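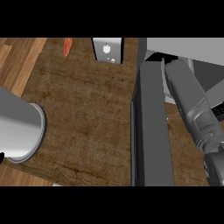 Segundo o Ragnvald Amundsen, o problema nunca foi o planejador, foi o relógio - e eu passei a semana inteira tentando provar que ele estava errado. Perdi, claro.

Explico. Na cozinha simulada, o braço direito travava no meio da trajetória e ficava tremendo, como quem esqueceu o que foi buscar. Eu tinha certeza de que era o verificador de colisões sendo medroso demais perto da bancada. Mexi na margem de segurança, simplifiquei as malhas, troquei a semente do amostrador, rodei 284 episódios durante a noite e de manhã fui toda feliz abrir os logs com o café na mão. Mesma tremedeira!

Aí fui olhar os tempos. O controlador roda a 50 Hz e o simulador carimbava o estado das juntas com o tempo da física, mas o meu nó (escrito às pressas em junho, confesso) comparava isso com o tempo da máquina. Quando a renderização atrasava, o Pandex achava que o estado estava velho, jogava a trajetória fora e replanejava do zero. Um passo para frente, plano novo, outro passo, plano novo... coitado do braço.

A correção deu 23 linhas, contando os comentários. Agora tudo lê o relógio do simulador e só replaneja se o erro de junta passar do limite. Rodei de novo com os dois braços e a cenoura na bancada, e o movimento saiu liso. Fiquei assistindo igual boba.

Falta a percepção. A pose estimada da cenoura ainda gira sozinha em torno do eixo comprido, o que faz sentido, ela é quase simétrica, mas o gerador de pegadas leva aquilo a sério e fica trocando de candidata. Estou pensando em amostrar o ângulo livremente e deixar o planejador escolher o mais confortável para o punho. A Wanda Sorensen prefere filtrar a pose antes. Vou testar as duas coisas, começando pela minha, que o blog é meu.

Se alguém já brigou com objeto simétrico no Pandex, me conta nos comentários como resolveu!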